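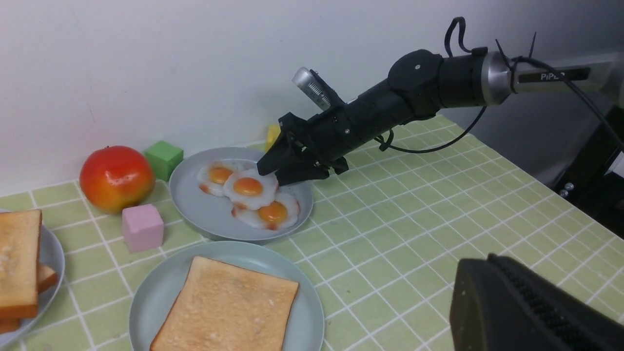 The breakfast line at Baert's training kitchen starts before light, and for years that meant people. Plates out, eggs on, toast on, next. Four to a shift, 98 trays before the first break. Wrists went first, then backs.

Now the plating is going to arms. Flusasix, the catering firm that runs the site in Golmont, began the switch in June and the crew got told at the end of a shift. No layoffs, management said. Some people beleived it, some updated their resumes.

What changed is the job itself. The old plating hands now teach. They set up a table with play food, run the arm through a pickup, reset, run it again. A fried egg is a pain — flat, slick, sits on top of its neighbor. Toast is easier until it's stacked.
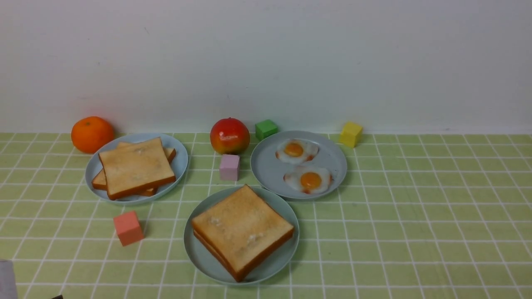

Practice breakfast: toast, eggs and foam cubes on the training table.

The target is 2,000 practice runs per dish before an arm goes near a real tray. Slow going. One former line lead says she misses the noise, the radio, having someone across the counter to complain to. Doesn't miss the wrist brace. Pay went up 10 percent for those who took the trainer course, and stayed flat for those who didnt, which is still a sore point in the break room.

Hours are better, everybody agrees on that. The start moved later. But trainers work mostly alone, and the question of what they do once the arms have learned the menu has been put to Flusasix twice. The answer so far: more dishes. Pancakes are next.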